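**Semport SG-2 two-finger hand: setup and care**

The SG-2 is a small electric hand for light sorting cells. It is delivered ready to mount, with two fingers, one cable set and a bag of spare screws. On this page we explain how to put it in your cell, how to adjust the fingers, and what to do when a pad is worn. Please read the page to the end before you take a tool in your hand.

Order number: 1418 (hand complete), 738 (pad set, two pieces)

## Before you mount it

Switch off the cell and lock the switch. The hand has no brake, so the fingers can move by their own weight when the power is gone. Keep your own fingers outside the joint area.

Check that the mounting face of the arm is clean. A small chip of metal under the base is enough to turn the hand out of its line, and then you will search a long time for the fault in the program. We wipe the face with a dry cloth and nothing else. Oil should not be used here.

The hand fits directly on the Jang arm. For the Statex arm you need the adapter ring, and it must be ordered separately.

## Mounting

1. Hold the hand against the arm with the cable outlet looking down.
2. Put in all the base screws by hand, then tighten them crosswise.
3. Lead the finger cables back along the arm. Leave a free loop at each finger, so that the cable is not pulled when the hand is fully open.
4. Close and open the hand slowly with the hand wheel. Look at the cables during the whole movement, also from the back.
5. Switch on and run the homing program one time without a part.

If homing stops with message 467, the hand has not found its open position. In most cases a cable is lying in the joint. Switch off, free the cable, and start again from step 4.

## Adjusting the fingers

The two pads must meet flat. Put a strip of thin paper between them, close the hand with low force and pull the paper. It should be held equally on both sides. If it turns when you pull, one finger stands crooked. Open the screw of this finger by a half turn, correct the position and tighten again. Please do not correct both fingers at the same time, you will lose your reference.

## Changing the pads

We recommend new pads after 3000 hours, or earlier when the ribs are round at the top. Parts with sharp edges use up the pads much faster. Customers who handle glass or varnished parts should look at them every week.

Open the hand fully and switch off. Both pads can then be reached without removing the hand from the arm.
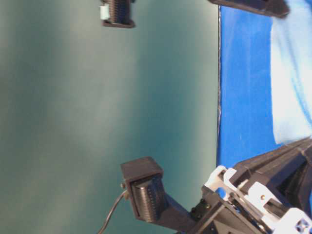 *Page last changed: 19 November 2019*

The ribbed pads sit in the black fingertips and face each other when the hand is open. Loosen the screw at the side of the fingertip and hold the cable away with one finger while you do it. Do not pull on the cable to get more space. Take the old pad out toward the front, brush the dust from the seat, and put the new pad in with the ribs in the same direction as before. Tighten the screw only until you feel resistance. The housings are 3D-printed and the thread does not forgive much.

Always change both pads together. A new pad against an old one does not hold straight, and the paper test will show it.

The white brackets and linkage pieces in the base are also printed. They need no grease. When you see a crack in one of them, stop using the hand and send it to us complete. We do not sell these pieces alone, because the joint has to be measured again after they are changed.

## Cleaning

Use a soft brush for the ribs and a slightly damp cloth for the housing. No alcohol on the pads, it makes them hard. Compressed air blows the dust into the joint, so please leave it away too.

## Repair and spare parts

Repairs are done in our workshop in Lakcombe. Write the serial number and the number of working hours on the delivery note. If you still have the box with the foam, please use it. The workshop is closed for two weeks in July.

Contact for technical questions: Burgi Auer, service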